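Muria bedside kit, set-up guide
Section 4: Teaching the arm a nightstand
Revised 30 October 2018 by Razia Niazi

Before you start, the arm must be bolted to its base and the Plarby software must show the green ready line. If it shows code 315, go back to section 3. Allow 20 minutes for each room.

4.1 Clearing and reaching

1. Put the things the guest normally finds by the bed on the tabletop. Leave the telephone connected.
2. Switch the arm to Teach and set the speed to Slow.
3. Guide the gripper over the tabletop by hand. Let go of the handle before you press Store.
4. Store one point above each item you want handled.

Caution: cords are the most common cause of a stopped run. Keep the gripper closed when it passes over a charger lead, and press Stop if a lead begins to pull.
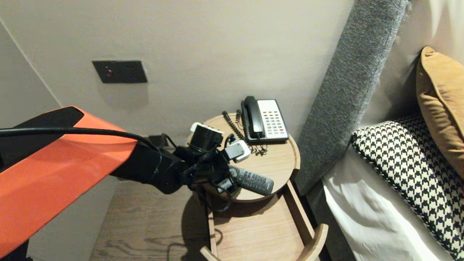 5. Open the item list and give each stored point a name. Names may be changed later, but the order may not.
6. Mark the telephone as Fixed. The arm will then go round it.

4.2 The drawer and the floor below

7. Lower the wrist beside the table with the fingers closed. Stop well short of the skirting board.
8. Store the wall sockets as a keep-out area. Include any cable that hangs from them.
9. Open the drawer by hand and store its open position.

Note: a drawer stored half open will give code 708 on the next run.

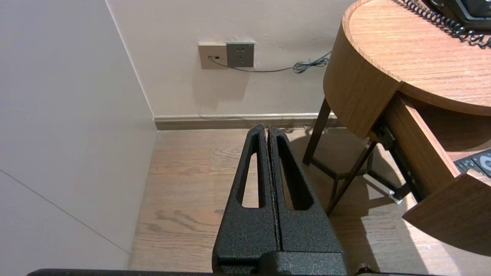
Junpei Oda writes that on round tables he stores the drawer twice, once empty and once with the remote control inside, and that he has had fewer stops since.

The second position is optional. If you use it, add the letter B to the name.

4.3 Checking the table edge

10. Bring the closed fingertips up to the rim, still at Slow.
11. Press Edge. Repeat at two more places along the curve.
12. If the board has a notch or cut-out, add a point on each side of it. 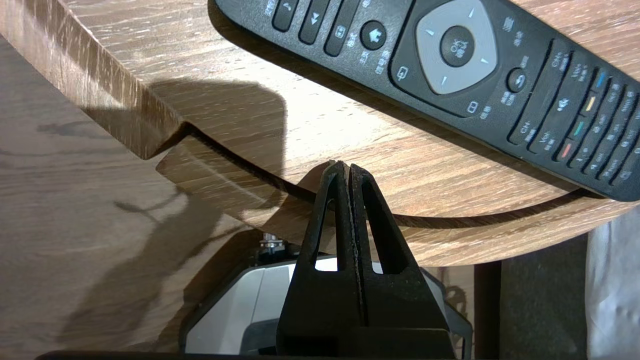 13. Press Save table. The software asks for a room name — use the one on your plan.
14. Run the test cycle once with your hand on the stop button.

Spare finger pads are ordered under part 3014. For tables with a glass top, see section 6.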